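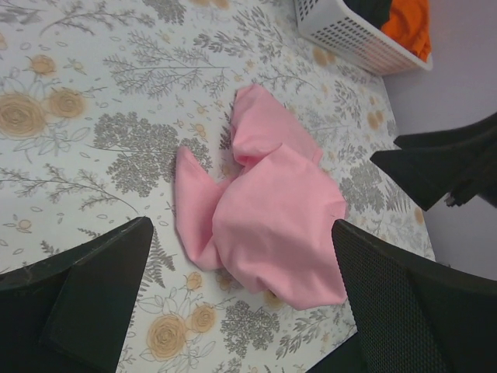

About Grolgate

Grolgate is a small school of folding, mending and general household linen, run from two rooms above a shop that sells bathroom taps. We teach grown adults to deal with cloth. Most of them arrive slightly embarrassed, and a few have told their families they are at Pilates.

Ilona Csonka started the classes one December after a long career in hotel housekeeping and a short, unhappy retirement. She had offered to show a neighbour how to fold a fitted sheet. The neighbour brought her sister, the sister brought a duvet cover, and by spring the front room at home was no longer available for sitting in. We moved to the present premises with 50 tea towels and a kettle. The kettle has since been replaced.

What we teach

Every beginner gets a plain cloth and a patterned tablecloth to work on. The cloth comes to you crumpled. Find a corner. Find the corner next to it (people are surprisingly confident about this and surprisingly wrong). Lift, let it hang, lay it down, and smooth from the middle outwards with the flat of the hand. Halves, then quarters, then thirds if you are feeling ambitious.

Plain cloths come first because you can see the edges. The tablecloths have flowers on them, roses mostly, in a sort of tan orange with grey leaves. Eusebio Castaño, who teaches Tuesday evenings, bought a whole roll of the stuff in a closing-down sale and we expect to be looking at those roses until the building is condemned. Pink shows up nicely against them. White vanishes, and we save it for the second term.

After cloths come pillowcases, shirts, towels and, for those who stay the course, the fitted sheet. We give it three weeks. Lilla Sipos takes the mending group next door, which is quieter and has better biscuits.

How we are paid for

Fees cover the rent and the teaching. The ironing boards came from a local grant of 2795, applied for by Norbert Dobos on a form that had no box for what we do. He ticked "Sport". Over 400 people have now been through the beginners' course, and several have come back to do it again, which we choose to take as a compliment.

Visiting

The next open morning is Sat 22 February, from ten until the tea runs out. Bring something you have been keeping in a ball at the back of the airing cupboard. We have seen worse, and Ilona will tell you when.

The stairs are steep and there is no lift. If that is a difficulty, ring first and Gergely Medve will set up a table in the tap shop, whose owners are very good about it.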